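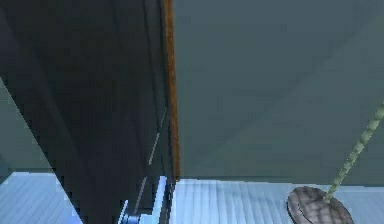 Simulation-led equipment planning

Simulation-led equipment planning is a method of choosing and budgeting for robots in which candidate machines are tried in computer-rendered rooms before an order is placed. It is used mainly for mobile robots and arms intended for furnished interiors, where the range of objects and room layouts is too wide for a short supplier trial to cover. The results are used to fix reach, payload, sensor placement and spares, and to decide how much of a budget should be held back until the machine has been tried on site.

The method does not replace an acceptance test. A simulated result is normally treated as grounds for rejecting a machine, and only as weak evidence for buying one.

Terminology

The term is applied loosely. Some buyers use it for any purchase in which a simulator was consulted. Ladi Obi, in the planning notes for the Anozie project, restricts it to purchases where the simulated trials are written into the tender and the supplier has agreed to them in advance. Trials run privately by the buyer are called desk trials in the same notes. Suppliers tend to use "virtual commissioning", a phrase taken from factory work, where it has a narrower meaning concerned with testing control software before installation.

Cost headings

A plan of this type usually carries the following headings, entered separately so that money is not moved between them unnoticed.

Robot and arm: base machine, arm, end tool, mounting parts, safety devices.
Sensors: cameras, depth sensors, cables, brackets, calibration targets.
Computing: workstations or hired machine time for rendering and training, storage, backup.
Software: simulator licence, robot model, support contract.
Scene assets: rooms, furniture and handled objects, with their collision shapes.
Staff time: scene preparation, trial runs, review of results.
Site work: power, network, floor repairs, storage and charging space.
Reserve: money released only after the acceptance test.

Scene assets are the heading most often left out of a first draft. Free models are available for many household objects, but the licence may bar commercial use, and the scale may be wrong. A model made for display will often have no usable collision shape. The cost of checking and mending such models falls under staff time if no asset line has been entered, and the overrun is then hard to trace.

Computing costs depend on whether images are needed. Trials of reach and clearance alone can be run without rendering and need little more than an ordinary office machine. Trials of vision need rendered camera views at the frame rate the robot will use, and these account for most of the machine time in a typical plan.

Planning sequence

The usual order of work is to list the tasks, build or buy the rooms, run the candidate machines, and then write the specification. Writing the specification first is common in public purchasing, where the rules may require it, and in such cases the trials can only confirm or refuse what has already been asked for.

Task lists should be short. The Anozie plan began with 10 tasks and was cut to five after the first pricing round, the remainder being moved to a second purchase. Each task was given a start position, a finish condition and a time limit. Three room layouts were prepared for each, and the candidate machines were run in all of them with the same settings.

Camera views

Views from a robot at work differ a good deal from the room plans used in budgeting. A camera mounted low or close to the arm may have a large part of its view taken up by a nearby surface. In the opening view a dark panel takes up almost half of the picture, with part of the blue arm close to its base, while a long green handle with a brown oval head lies on the ribbed floor to the right. A planner working from such views has to decide whether one camera is enough or whether a second, mounted elsewhere, should be priced. The second camera is cheap. Its mounting, cabling and calibration are usually dearer, as is the extra computing needed to handle two streams at once.

Blocked views should be recorded as a separate result in the trial log. If they are counted together with failed grasps, the figures may lead a buyer to pay for a better gripper when a bracket was needed.

Scene assets and room variety 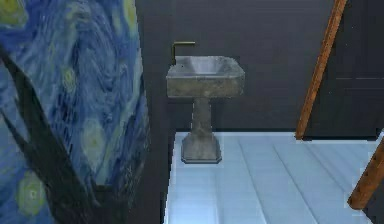
Asset budgets are divided into fixed items and handled items. Fixed items are those the robot must avoid or work beside, and their models need accurate outer shapes but no moving parts. Handled items need mass, friction and a collision shape fine enough to be gripped. Cost per model varies with form more than with size. A flat panel can be represented by a single box, whatever is printed on it, and the swirling night-sky pattern adds nothing to the collision work. The pedestal sink is a dearer model to prepare: the basin is hollow, the column is narrow, and the octagonal base flares out at floor level, where it limits how near a wheeled machine can come. A single box drawn round the whole sink would close off free space beside the column. The slim brass-coloured tap needs its own shape if the robot is to reach over the basin.

Surface appearance is priced separately. Patterned panels and glossy floors are included in trial rooms in order to test whether the vision software mistakes printing or reflections for objects. The textures themselves are inexpensive, but each added variation multiplies the rendering time, and the number of variations should be settled before machine time is hired. The Anozie plan allowed eight surface sets per room.

Thin items such as rods, rails and handles need particular care. Coarse collision shapes may make them thicker than they appear in the rendered view, so that a path that looks clear is refused by the planner software. The reverse fault, a shape thinner than its visible surface, is more serious, as it can make a machine appear suitable for a space it cannot enter.

Lease and purchase

Leasing is often suggested where the task list is unsettled. Its main advantage in a simulation-led plan is that the robot model can be compared with a real machine early on and corrected. The main drawback is that many leases forbid changes to mountings, and a camera position found useful in the trials may not be allowed. Buyers should ask for mounting rights in writing.

Supplier-provided robot models also need attention in the contract. Wumex and Trulum, the two bidders in the Anozie purchase, both supplied arm models, but under different terms: the Wumex model could be used for as long as the buyer owned the arm, whereas the Trulum model was tied to a yearly support contract. The difference was entered under software and altered the order of the bids.

Acceptance and reserve

The acceptance test repeats a selection of the simulated tasks on the delivered machine. Osaze Ajayi, who prepared the test schedule for the Uden site, recommends choosing tasks from both ends of the simulated results, so that the test shows whether the simulator was too kind as well as whether the robot works. Tasks that failed in every simulated run are left out unless the supplier disputes them.

The reserve is released in stages tied to the test. Items commonly charged against it include replacement brackets, softer finger pads, extra floor marking and further scene preparation where the real room differs from the model.

Limitations

Contact between soft materials, worn floors, cable drag and changes in daylight are poorly handled by most simulators in ordinary use. Costs arising from them cannot be estimated by this method and are normally taken from supplier trials or from the buyer's own maintenance records. Battery life is another weak point, since robot models seldom include the load from onboard computing.

See also

Acceptance testing
Collision shape
Life-cycle costing
Virtual commissioning

Last revised 19 Feb 2026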